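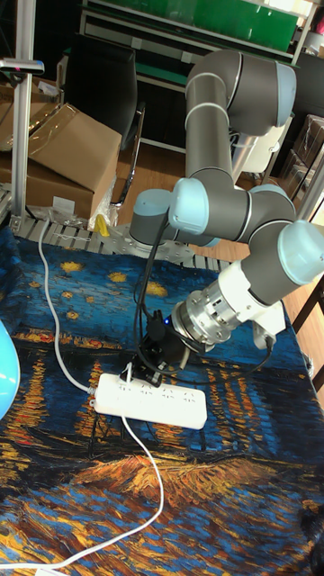
The Town That Turned Its Lights Down

12 min read

10th November
By Unnur Damgaard

I grew up with a streetlight outside my bedroom window, and for most of my childhood I thought the orange stripe across my ceiling was simply what night looked like. My mother hung heavier curtains, then a blanket over the curtains, and the stripe found its way in all the same. So when a friend told me about Usmont, where they've been turning the lights down a street at a time, I had a bag packed before she'd finished the story.

Usmont is home to 2797 people, and it sits in a shallow bowl of hills at the end of a road that doesn't go anywhere else. You come over the last rise and expect a town to be there, glittering the way towns do, and what you get is a few low pools of amber and the shapes of roofs. I drove right past my own turn. The woman at the guesthouse had clearly waited up for a good many people who'd done the same, and she had soup on.

It began, as far as anyone can agree, with a broken transformer. One March, the whole east side of town lost its streetlights for 19 nights while a part was shipped in, and the complaints came thick and fast for the first few of those. Then they slowed down. People started standing out in their yards after supper. Aranka Kiss, who taught fourth grade in Usmont for most of her working life and lives on the east side still, remembers walking out to shout at the cat and staying for an hour.

"I was in my slippers," she told me, pouring tea into a cup I hadn't quite finished. "I'd lived in that house since I was married and I had never once seen the Milky Way from it. I'd seen it on calendars! I went and got my neighbor, and she went and got hers, and there we were, a row of old women in bathrobes with our heads tipped back."

When the part arrived and the lights came back, Aranka says, the street felt like the inside of a refrigerator. She wrote a letter to the town. So did her neighbor, and so did a teenager across the way who had been trying to photograph the moon through a toilet paper tube.

What followed was slow and mostly dull, and I enjoyed hearing every bit of it. The old fixtures threw light in all directions, including straight up, where it did no good to anyone but the moths. Tín Khổng, an electrician who moved to Usmont for the fishing, got the job of fitting shields and warmer bulbs, starting with 12 lamps along Darville Street. He took me down there after dark and made me stand under one of them, then under an old one he'd talked the town into leaving up by the feed store for comparison.

Under the old lamp I squinted. I could see my own hands very well and nothing at all past the curb. Under the new one I could see the mailbox, the hedge, a man walking his dog on the far side and, when I looked up, the whole handle of the Big Dipper. Tín was delighted with me. He does this with visitors and I gather he never gets tired of it.

"People think more light means you see more," he said. "Your eye's got to have a chance, that's all. You blast it and it quits on you."
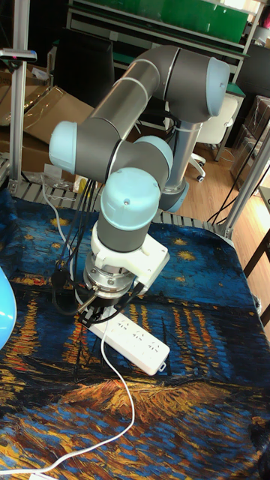

A night sky over dark water, printed on a tabletop mat.

Painters have known this for a long time, of course. The night skies we carry around in our heads, the ones that end up on posters and tote bags and umbrellas, are hardly ever black. They're blue and green and full of movement, and I used to assume that was the artist getting carried away. After three evenings in Usmont I'm not so sure. Give your eyes half an hour away from a bulb and the dark fills up with a kind of grain, and the stars stop looking like pinholes and start to look like they have some weight to them.

Not everyone in town is won over. Aksel Hviid runs the hardware store and closes late in the winter months, and he told me very politely that he thinks the whole business has gone far enough. His sister turned her ankle on the church steps last winter. He'd like the parking lot behind the store brighter, and he'd like it before the snow comes. I walked through that lot with him and I have to say he has a point -- there's a dip by the loading door that I found with my own left foot. Tín has promised him a low lamp on a motion switch. Aksel says he'll believe it when it's screwed to the wall.

Sigrún Hjaltested has a different sort of worry. She keeps sheep on the Cekholm side of the valley and has watched the cars come up on clear weekends, tourists with blankets and thermoses who leave their headlights on while they hunt for a spot. One evening last fall she counted none of her usual owls and a great many folding chairs. She's put up a hand-painted sign at her gate asking folks to switch to parking lights, and mostly they do, though somebody's dog got in with the ewes.

She let me sit up in her top field anyway, on an upturned feed bucket with a horse blanket around me, and for a long while we didn't talk. I could hear the sheep pulling at the grass. Down in the bowl the town was a handful of embers, and one by one the kitchen windows went out until I could pick out only Aranka's, or what Sigrún told me was Aranka's, at the end of the east side.

"She'll be out in a minute," Sigrún said, and then the window went dark too.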